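4.2 Ownership and actual use

Respondents were generous in reporting their own cooking. Of the 50 households in the Gidwood panel, most claimed to make rice "all the time," a phrase Bastos and Akande (2018) have wisely declined to convert into a number. The purchase diaries were less flattering — several showed no rice bought between the first interview and the last.

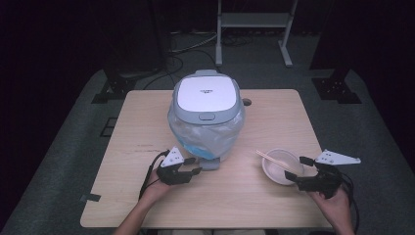 Figure 3. Rice cooker in a clear plastic bag, with bowl and chopsticks.

We therefore treat ownership and use as separate variables, a step the Stendon survey skipped with some confidence. Among owners, the best predictor of weekly use was counter space. Income came a distant second, and stated love of cooking predicted nothing except longer interviews. Section 4.3 takes up the bread machines, for which the diaries are bleaker still.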